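# Kakura: pinças manuais de coleta, montagem e manutenção

Versão do documento: março
Responsável: Mariama Sarpong
Revisão de hardware: Rhys Tamihana

## Âmbito

Este README acompanha o conjunto de dados Kakura e trata só do equipamento: montagem das pinças manuais, verificação antes da sessão, troca de almofadas e avarias conhecidas. O formato dos ficheiros está em `FORMATO.md`.

## Conteúdo do conjunto

- 290 episódios de arrumação de utensílios de mesa e cozinha
- 226 com calibração validada; os restantes têm a marca `calib=parcial`
- recolha em cozinhas domésticas, sem cenário preparado

## Montagem

1. Fixar os dois dedos ao corpo pelo parafuso de pivô. Apertar até desaparecer a folga lateral e recuar um quarto de volta.
2. Colar as almofadas azuis na face interior, com a textura virada para dentro.
3. Fechar a pinça sem carga. As almofadas devem tocar-se primeiro na ponta.
4. Ligar o cabo do codificador antes da alimentação. A ordem inversa deixa o zero deslocado.

O par esquerda/direita é calibrado em conjunto. Trocar uma pinça obriga a repetir a calibração das duas.

## Verificação antes da sessão

Abrir e fechar cada pinça nove vezes e correr `kakura-check --zero`. Se o valor de repouso mudar entre ciclos, limpar o pivô e repetir. Passar um pano húmido nas almofadas e deixar secar; a gordura de cozinha reduz o atrito, sobretudo em cabos lisos.
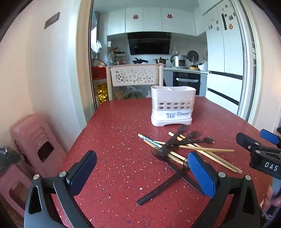

Os utensílios finos são o caso mais exigente para o alinhamento. Um desvio que não se nota ao agarrar um copo faz rodar um pauzinho entre as almofadas, e o episódio fica inutilizável. Para facas, a regra é agarrar pelo cabo, com a abertura ajustada antes da aproximação.

## Troca de almofadas

Substituir ao fim de 800 ciclos registados, ou antes, se a textura estiver gasta na ponta. Remover a cola com álcool isopropílico. Não usar acetona: ataca o material dos dedos. Trocar sempre as duas almofadas da mesma pinça e repetir o passo 3 da montagem.

## Avarias conhecidas

- **Fecho assimétrico.** Parafuso de pivô solto num dos dedos. Reapertar e recalibrar.
- **Saltos na leitura de abertura.** Conector do codificador mal encaixado. Nos episódios afetados, `gap_flag=1`.
- **Almofada a descolar no bordo.** Cola aplicada sobre resíduo antigo. Não reforçar com fita.

## Peças

Almofadas e parafusos vêm da Pluletti. O suporte Kingi da primeira revisão não é compatível com os dedos atuais.

Comentários (3)

**So-ying Su**
O `--zero` falha se o cabo passar por trás do punho. Com o cabo pela frente deixou de dar erro.

**Rhys Tamihana**
Confirmado, é tração no conector. Vou acrescentar uma abraçadeira à lista de peças.

**Saskia Pomare**
O limite de ciclos conta por pinça ou por par?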